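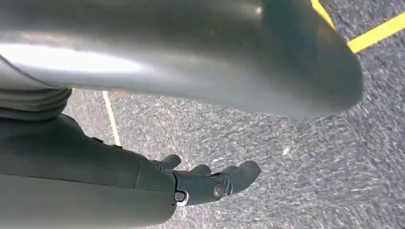 Chapter 3
Reading an Old Car: Numbers, Plates and Paint

In this chapter you will learn to
find the chassis, body and engine numbers on a car built before 1975
tell a factory plate from a replacement
use paint layers and trim codes to check a seller's story
write up a first inspection sheet

Key words: body number, build sheet, data plate, matching numbers, spot weld, trim code

3.1 The car that was two cars

Every old car is carrying its own diary, and once you know where the pages are hidden you'll never walk past one in a parking lot the same way again. Numbers are stamped into the frame, riveted to the firewall, chalked on the back of door panels and penciled under seats by people who had no idea we'd come looking. It's wonderful stuff!

Take the Hyvönen Gulis, a small two-door sedan that you'll meet again in Chapters 5 and 8. The factory at Deststead built 3,143 of them, and 400 left the line with the larger engine and a floor shift. Those are the ones collectors want, so you can guess what happens: plain cars get a bigger engine and a new badge, and a few years later the paperwork has caught up with the badge.

Pui-shan Lo bought hers as one of the 400. The engine was right, the shifter was right, even the little chrome script on the trunk lid was right. Then she pulled up the carpet on the passenger side and found a patch of floor in a different green from the rest of the car, with a neat row of spot welds around it (the factory used a continuous bead there). Her body number belonged to a column-shift car. The front half of the floor had come out of something else entirely.

She kept it, by the way, and drives it all summer. A car with a mixed past can still be a terrific car. You just want to know which one you're paying for. 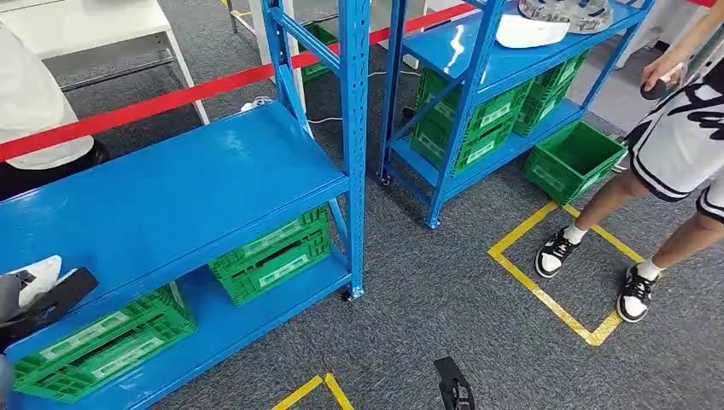
So where do you begin? With the chassis number, always, and with a flashlight and a rag instead of a wire brush. Scrubbing a stamped number can wipe out faint tool marks that an expert would love to see. Clean it gently, photograph it straight on, then from a low angle so the shadows fall into the digits. Look hard at the spacing. Gulis frames were stamped one digit at a time by hand, and a genuine number wanders up and down a little. A perfectly straight row on one of these cars deserves a second look.

Next comes the data plate. On the Gulis it sits on the firewall, left of the heater box, held by 2 rivets with domed heads. Flat-headed pop rivets mean the plate has been off at some point, perhaps for nothing worse than a respray. Make a note and keep going. One odd rivet proves very little, but put it beside a changed floor and a trim code for brown vinyl in a car with red seats, and now you've got some questions for the seller.

Before you read on

Choose any car you can get close to, with the owner's permission. Find its chassis number and sketch where it is. Keep the sketch for the inspection sheet in Section 3.4.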